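We use cookies to remember your settings and to count visits. Accept | Manage preferences

Category: Student Projects / Home Textiles and Household Practice

Folding on Soft Surfaces: A Small Study of Cloths, Beds and Creases

Project report, first-year module in Household Practice
September 25, 2024

1. Introduction

In our course we learn to fold on a table. In many small flats there is no free table, and people fold their washing on the bed. I wanted to know if the bed gives a worse result, and which step of the folding suffers most. The idea came from a short booklet by Pridum, the student housing office, which advises to fold "on any clean flat place". A bed is clean, I hope, but it is not completely flat.

2. Materials and method

The work was done with plain cloths without a print. Each cloth was spread as a square, folded in half, folded in half again, and then put on a pile. I made 200 folds in total, divided equally between a table and a bed. A fold was marked as "good" when the edges met within 25 millimetres. The bed had to be made before each session, with the bedspread pulled tight and the blankets folded at the head, so that the middle stayed free.

The spreading step needed more care than I had planned. On the table a cloth can be pushed flat with one movement of the hand. On the bed the bedspread moves together with the cloth, and a crease that is removed on one side often comes back on the other.

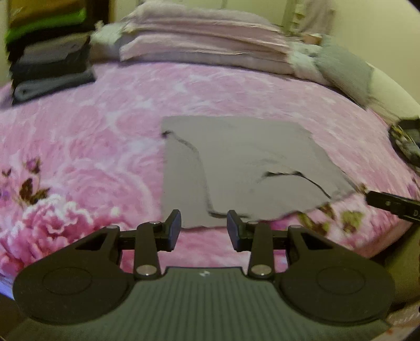

Figure 1. Grey cloth spread on the floral bedspread, with creases and one corner not flat. Folded pink blankets at the head of the bed.

A corner like the one in Figure 1 must be opened before the first fold. If it is left, the second fold becomes thick at this place and the pile leans. Old creases are a smaller problem – they look bad, but they do not change where the edges meet.

3. Results

On the bed, 68 folds were good. On the table the number was higher, but the difference was smaller than I expected. Most of the bad folds came from the first step, when the cloth was not a real square.

A patterned bedspread had one disadvantage which I did not consider before. Large flowers give no straight line to follow with the eye.

4. Limits

Only one size of cloth was used, and I did not test towels or shirts. In October I will repeat the work with a firmer mattress cover.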